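Community Kitchen at Sarow House
Report to the Piras Fund, second part of the grant year

Dear friends at the Fund,

Thank you for your patience with this one. The last report went out while the kitchen was still a bare room with pipes sticking out of the wall, and we wanted to wait until there was something worth telling you. There is now – the new counter is in, the sink is connected, and the first groups have been cooking at it.

You will remember from our October letter that we were torn over what the worktop should be made of. The old one had swollen along every joint and could not be cleaned properly any more, and we had more or less settled on steel. Then Cellau, the stone yard out past the rail crossing, offered us a slab left over from a bigger job at a price we could manage, and a few of us drove out to look at it. We came home quite smitten. It is a pale gray stone with the layers running through it in long bands, and thin lines of tan and rust brown wandering in between. The people who cook with us have taken to it too. One of the older ladies says it reminds her of the map in her late husband's walking book, and the children like to follow the brown lines with a finger while they wait for the bread.
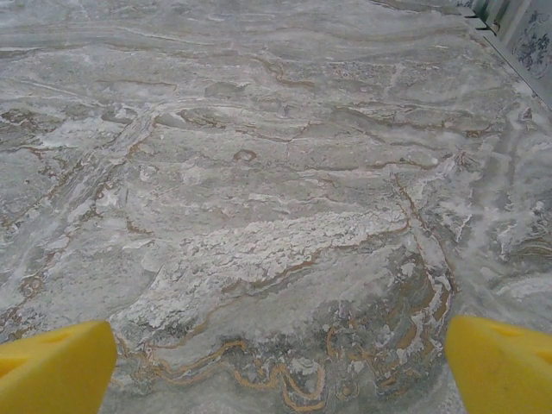

Sarow, 01/07/2020

Now to the practical side. The slab, the cutting and the delivery came to 2,414 dollars, all of it from your grant. We set aside another 300 for sealing and for the mats and boards that go on top. The base cabinets came from Bindix, who let us have them at the trade price, and that saved us 700 against the budget you approved. With your agreement we would like to move that saving over to the lighting, where we were too hopeful in our first estimate.

A word about care, as you asked about it when we spoke. The stone has a good deal of white in it, chalky looking in some places and brighter and almost crusty in others, and it is mottled all over, so it is not a surface where you can spot a spill of flour right away. We have got into the habit of wiping it down from one end to the other after each group, whether it looks as though it needs it or not. Vinegar and lemon juice are kept to the boards. We put up a little card about this over the sink, and so far people have been very good about it.

We have had more than 90 people through the door since the kitchen opened, mostly for the soup lunches and the baking mornings. The evening class has been slower to fill and we may move it to an earlier hour, which would suit the families better.

Still to do are the lights, a second shelf for the big pots, and the strip of wall behind the counter, which is waiting for tile. We expect to send you the receipts for those together with the next report. If any of you are passing through Sarow before then, please do come in and have lunch with us – there is nearly always soup.

With warm thanks from all of us at the kitchen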